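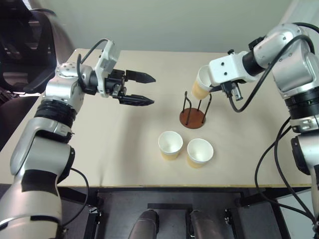 # Palotis Cup Words

Palotis is a small table of everyday English words for cups, cup stands, and other things which people put near a drink. It was made because we teach English to adults, and our students asked us many times why one thing has so many names. A paper cup is easy. The thing you hang or set it on is not easy at all: we got "stand," "holder," "rack," "tree," and once "the cup thing."

The table has 1,180 rows. Each row is one answer from one person to one written prompt. There are 157 prompts. After we merged spelling variants, 530 different answers remained.

## Files

- `answers.csv` — the main table, UTF-8, comma separated
- `prompts.csv` — text of the prompts, with the topic of each one
- `merge_rules.txt` — which spellings we put together
- `notes/` — remarks of the people who did the coding, not cleaned very much

There is also an old file `answers_ellis.csv`. Ellis was the name of our first trial. Please do not join it with the main table, the prompt numbers are different there.

## Columns in answers.csv

| Column | Meaning |
|---|---|
| `row_id` | Number of the row, never reused |
| `prompt_id` | Points to `prompts.csv` |
| `raw` | The answer exactly as typed |
| `merged` | The answer after `merge_rules.txt` |
| `first_lang` | First language, as the person wrote it |
| `sure` | `y`, `n`, or empty |
| `coder` | Initials of who checked the row |

An empty `sure` means that the person skipped the question. It does not mean "no." In the first version we mixed these two, and Dexter Haddad was kind enough to write to us about it.

## How the answers were collected

The prompts are short descriptions in plain words, for example:

> You finish your tea and you want the cup to hang upside down until tomorrow. What do you hang it on?

People typed whatever came first. They could leave the field empty, and these rows were removed. We did not offer a list of answers to choose from, so the spelling is sometimes very free. "Mug tree" alone arrived in 12 spellings, counting the ones with a hyphen.

Zahira Nair and Ezekiel Marchetti did the coding. When they did not agree, both opinions went to `notes/` and Latrice Lindqvist made the decision. Her decisions are marked with `LL` in the `coder` column.
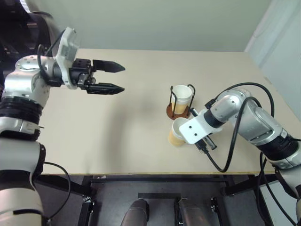 *Table, cup holder in the middle.*

## Merging

We tried to merge as little as possible. Capital letters, plural endings, hyphens, and clear typing mistakes are merged. Words with similar meaning are kept apart, also when it looks a bit silly:

- "cup holder" and "cup stand" stay separate
- "paper cup" and "to-go cup" stay separate
- "cupholder" goes to "cup holder"
- "coaster" stays as it is, even where the person probably meant a saucer

The last one was discussed a long time. Tobias Pettigrew wanted to correct it. I was against, and I am still against — if a speaker calls a saucer a coaster, this is the data.

## Known problems

1. The prompts about hot drinks are longer than the prompts about cold drinks. Longer prompts have longer answers.
2. `first_lang` was a free field. You will find "Portuguese," "portugues," and "PT" there. A table for cleaning is planned but not done.
3. Prompts in the topic `outdoor` have few answers. I would not compute percentages from them.
4. Several people from the same evening class answered together, and you can hear the same teacher in their words. They are not marked.

## Reading the table

```python
import pandas as pd

df = pd.read_csv("answers.csv", dtype=str, keep_default_na=False)
top = df.groupby("prompt_id")["merged"].value_counts()
```

Please keep `keep_default_na=False`. Somebody answered "none" and somebody answered "n/a," and both are real answers.

## Changes

- **Cestulari** — column `sure` repaired, rows with only spaces removed
- **Palomino** — topics added to `prompts.csv`
- **Ellis** — trial

The next version should come in September, with the cleaned language names. If you find a wrong merge, open an issue and write the `row_id` in the title.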